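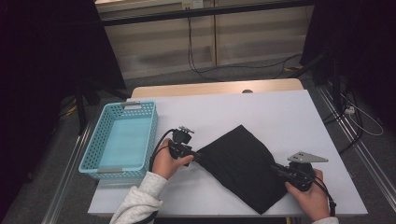

Both grippers on opposite corners of the cloth, basket to the left.

Handheld gripper closes on two layers of cloth instead of one
Asked in June, viewed 900 times, 2 answers

I am building a pair of handheld grippers in a shared workshop to record cloth folding for a small arm. Jaws are printed, the drive is a Wako servo, the controller board is an Umell. Corner grasps are fine. When I go for a folded edge and want only the top layer, the jaws take both in most of 10 tries. Lowering the closing force makes the cloth slip out. What should I change first, the finger shape or the pads?
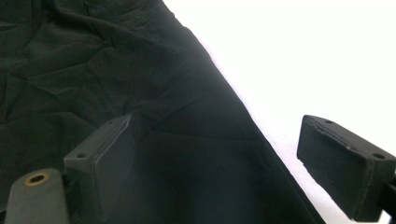

Layer separation depends mostly on how thick the inner finger is at the tip. A blunt block pushes the lower layer ahead of it and you pinch the lot. With the gray finger inside the cloth and the dark one out over the white table, the block has to get under the fold before anything closes. Print a wedge for that side, 2 mm at the tip, and keep the two small holes where they are so it bolts on without redrawing the mount. Leave the pad on the outer finger alone for now. Change one part, run the same 10 grasps, then look at force.

Escobedo pads fixed it for me. Different gripper though.

Check your servo limits too. On my Brarnik build the close position was set past contact, so the jaws kept squeezing whatever the force setting said. Log the position at contact with one layer and again with two. If the readings are the same, fix the play in the linkage before printing new fingers.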